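4.2 Workspace rules and session checks

The Cunen protocol sets out what must be true of a bench before an arm is enabled. It was drafted from the older Mason checklist, which covered only the arm and its controller and left the table to the operator. Hyun's revision added rules for the work surface, for cables and for anything placed within reach of the grippers. We applied the revised version to 182 sessions at two sites, Potgieter and Rarnosetti.
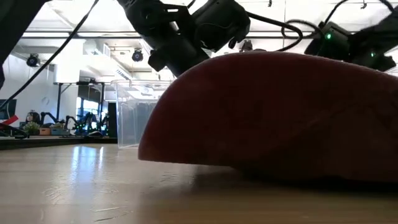 Cable routing produced more disagreement between assessors than any other rule. The text asks that a cable "shall not enter the working volume at any joint position", but a fixed view gives little help in judging this. A loose curl such as the one running from the black module back down towards the red object can be read as a breach by one assessor and as normal slack by another. We therefore scored cables only after moving each arm slowly through its full range, with the table clear. Scratches in the table top were logged but did not count as faults.

The rule on containers was easier to apply. Bins must be set down before the arms are enabled and may not be moved until both arms are at rest. Clear bins are allowed, provided that their rims can be made out in the wrist view under the room lighting used for the session. Soft items, such as clothing, must lie fully on the table at the start. 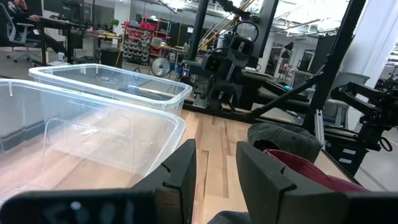

Figure 2. Wrist view of a bench with two clear bins and two caps on the table top.

Assessors were given 90 seconds per bench for the container and soft item rules. Where they disagreed, Myung-ja Hyun made the final decision from the recorded views. Seated staff beyond the bench were treated as outside the working area if no arm could reach them at full stretch. The protocol gives no fixed distance for this, and we recommend that the next revision state one for each type of arm.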